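Drunmont Home Sewing and Mending List
Archive: message 2110
Subject: Re: Interfacing for knit collars, and pre-washing
From: Lanying Long
Date: 26th May

Tukier wrote:

> I have a cotton jersey henley cut out for my son and I've stalled at the
> neckline. The pattern says to use lightweight fusible on the placket and
> doesn't say anything about the band. Last time I fused the band as well
> and it stood up like cardboard and he couldn't get it over his ears. Do
> people leave it out altogether? Also, do you pre-wash fusible or is that
> an old habit from woven days? I have 2 metres of the knit kind and don't
> want to wreck it. And while I'm asking, my hems tunnel between the two
> rows of the twin needle and I've tried every tension on the dial.

Leave the band alone. A neckband on a jersey top has to stretch past the head and come back, and anything fused to it will stop it doing one or the other. If your ribbing is floppy, cut the band a bit shorter instead. I cut mine at 85 per cent of the neck opening for ribbing and closer to 92 when I'm using the same jersey as the body. A henley is a bit different from a crew neck because the band stops at the placket and there's an opening to help, so you can afford to go shorter than you'd think. Quarter it with pins before you sew and stretch only the band, never the body.

The placket does want fusible. Use the knit kind, with the stretch running across the placket so that the length is stable. Mark your placket box on the fusible side, fuse it to the wrong side of the front before you cut the slit, and let it go cold on the ironing board before you pick it up. I used to skip the cooling and then wonder why the corners lifted.

On pre-washing - yes for the fabric, always, and for the fusible I soak it. Fold it loosely, lay it in a basin of hand-hot water, leave it there until the water has cooled, then roll it in a towel and hang it over the shower rail. Don't wring it and don't put it in the dryer, or the glue will be on the drum. I know Brundari said on here in January that the modern ones don't need it. She may be right about the one she buys. I had a grey T-shirt dress bubble all down the front facing after the third wash and I've soaked everything since.

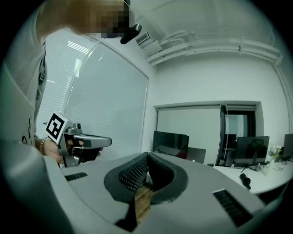
The tunnelling is usually the thread in the bobbin. On a twin needle the one bobbin thread zigzags between the two top threads, and if it's tight it draws them together and the fabric has nowhere to go but up. Loosen the bobbin case a quarter turn, and put a dot of nail polish on the screw head first so you can find your way back. If you have a drop-in bobbin and don't want to touch it, wind wool nylon on the bobbin by hand, without stretching it. That gave me a flat hem on the first go after years of fiddling with the top dial.

The spacing matters as well. A 4 mm twin will tunnel on thin jersey no matter what you do. Try a 2.5 mm stretch twin, lengthen the stitch to 3, and take some pressure off the presser foot if your machine lets you. Mine has a knob on the top left that I didn't know about for a long time. A strip of knit fusible in the hem allowance also helps, cut so it stretches the same way the hem does.

Somebody asked last month about reels for the overlocker. Ait Ali has the 3000 metre cones back in stock in the neutral colours, though the navy was nearly gone when I went in. The pale grey disappears into most mid-tone fabrics and I keep four of those on the machine for everything that isn't black or white. They'll post interstate if you ring, but the website still shows the old stock so ignore that. The shop has moved two doors along from where it was, next to the chemist, and there's parking at the back off the lane.

Also a correction to my own message about shoulder seams. I said to use clear elastic and not to stretch it. You do need to stretch it out a few times before sewing, then let it relax and sew it on flat. If you sew it on straight off the roll it will shrink up later and you'll get a puckered shoulder. Twill tape is the other choice and for a heavier jersey I prefer it, as it doesn't go brittle. I unpicked one of my husband's work shirts over the weekend and the elastic came out in crumbs.

For the buttons on the henley, test the buttonhole on a scrap with the same layers, fusible included. Put a piece of tissue paper under it and tear it away afterwards. Sew them vertically. If the machine chews the first one, start from the bottom of the placket where there's less bulk under the foot, and leave the top one until last. Snaps are fine too for a kid's shirt and you can't get a wavy buttonhole with a snap.

I still have the traced henley in kids' sizes 8 to 14 if you want to compare the placket length with yours. The one in the magazine runs short and I added 3 cm. Send me your address off list and I'll post it. I'd like it back before the school holidays as I have two to make myself.

Lanying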